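How to Make Fruit Shrub Syrup at Home

Shrub is an old kind of drink syrup made from fruit, sugar and vinegar. I learned it when I lived in Istanville, where the summer is long and the peaches become soft very fast. In August I make it almost every week.

What you need

500 g of ripe peaches or strawberries
8 tablespoons of sugar
9 tablespoons of apple cider vinegar
One glass jar with a lid, very clean

Steps

Wash the fruit and cut it in small pieces. Bad spots must go away, but soft fruit is fine.

Put the fruit in a bowl, add the sugar and press a little with a fork. Cover it and leave it in the refrigerator for one night. In the morning there will be a lot of juice - do not throw it out!

Pour everything through a fine strainer. Press gently with a spoon. If you press too hard, the syrup becomes cloudy, but the taste is the same.

Add the vinegar and stir until you don't feel sugar on the bottom. Move the syrup to the jar and keep it cold. I like it best after three days, when the vinegar is less sharp.

To serve, put two spoons of syrup in a cup and fill with cold soda water. Taste a small amount first, and add more water if it is too strong for you. 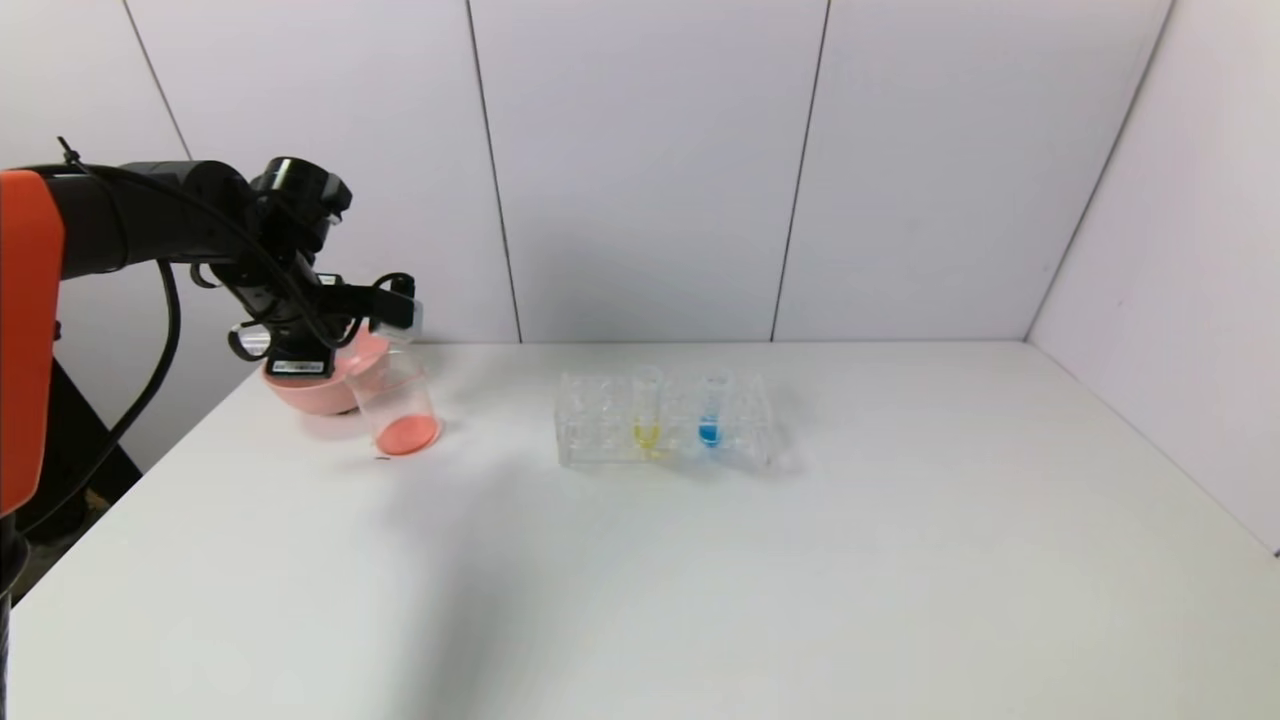 A reader in Triltport wrote to me that white wine vinegar gives a softer taste with strawberries, and that she uses one spoon less of it. I tried this and I agree, but for peaches I stay with apple cider vinegar.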